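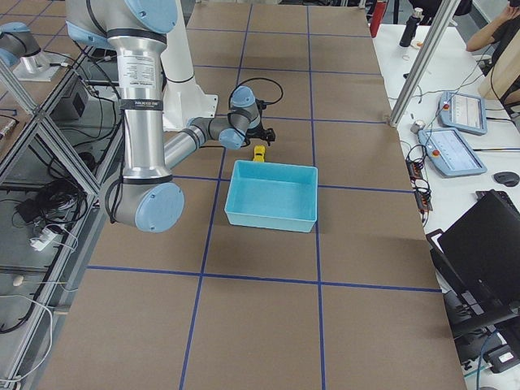 Celda de trabajo con la cuadrícula de cinta azul y la cubeta.

¿Mejora la cuadrícula el aprendizaje de la tarea de recogida y depósito?

Consulta de Meron Mersha

Estimados miembros del foro: en nuestro departamento se prepara la réplica de un estudio de aprendizaje por imitación en el que un brazo recoge un objeto pequeño y lo deposita en una cubeta. La superficie se divide en celdas con cinta azul y la posición inicial del objeto se sortea por celda. Deseamos saber si el beneficio descrito procede del sorteo o de que la cinta sirve de referencia visual al modelo. Se agradecerá asimismo toda indicación sobre el número de demostraciones que conviene registrar.

Respuesta de Shu-fen Peng

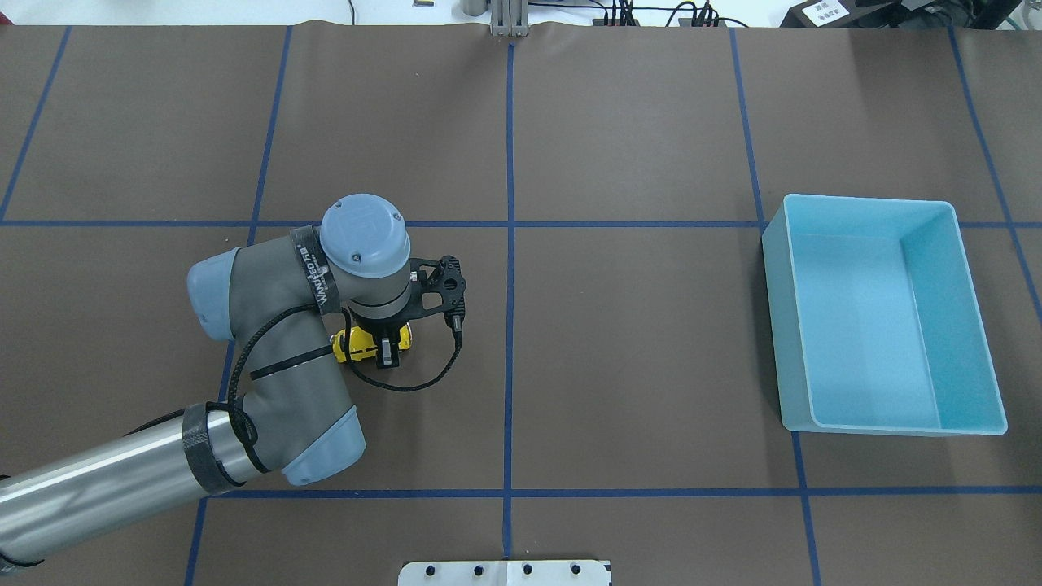
Listolach, 23/06/2023. Transcribo lo esencial de la nota interna de nuestro grupo, en la que se abordó esa misma cuestión. Se registraron 1.431 demostraciones teleoperadas, de las cuales 1.236 superaron la revisión y se emplearon en el entrenamiento. Se compararon dos políticas: la primera recibió episodios con el objeto repartido por todas las celdas; la segunda, el mismo número de episodios concentrados en unas pocas. La primera conservó su rendimiento en posiciones no vistas y la segunda lo perdió casi por completo fuera de las celdas de entrenamiento.

En cuanto a la cinta, se repitió la evaluación con las líneas cubiertas. El descenso fue pequeño y afectó sobre todo a la aproximación; el cierre de la pinza apenas varió. Nuestra interpretación es que el sorteo explica la mayor parte del efecto, si bien la prueba se efectuó con un solo tipo de objeto y no autoriza a generalizar.

Recomendamos dar por concluido el episodio únicamente cuando la pinza se haya abierto y retirado de la cubeta. Los episodios cortados antes enseñan a la política a detenerse con el objeto todavía sujeto.

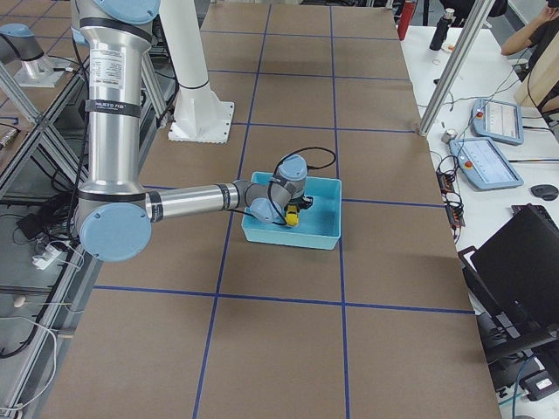 Ming-te Tsao objeta que cubrir las líneas introduce un cambio de aspecto adicional y que la comparación correcta exigiría entrenar también sin cinta. La observación es pertinente; ese entrenamiento está previsto para agosto.

Respuesta de Yao-tsung Fu

Con 300 demostraciones debería bastar. Nosotros usamos Sarkia para etiquetar y no hubo problemas. Lo de la cinta no lo hemos mirado.

Respuesta de Hoi-yan Lai

Me permito matizar la respuesta anterior. La cifra de 300 puede ser suficiente si se evalúa en las mismas celdas en que se entrenó, pero no constituye una réplica del estudio. Conviene reservar 15 posiciones que no aparezcan en ningún episodio de entrenamiento y publicar los resultados de cada una por separado, con los fallos de agarre y los de depósito en columnas distintas.

Debe documentarse además el punto de vista. Una política entrenada con la cámara fija y otra entrenada con la cámara de cabeza no son comparables sin indicarlo, dado que el brazo oculta partes diferentes de la mesa en cada caso.

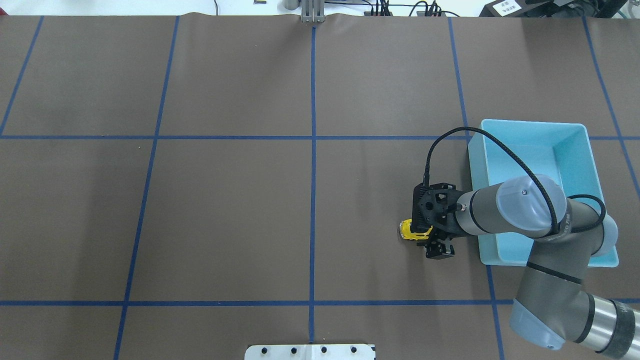
Pinza con el objeto amarillo junto a la cubeta, cámara de cabeza.

Para el registro sincronizado de ambas vistas empleamos Zasitz. El formato de los ficheros se trata en otra consulta de este mismo apartado.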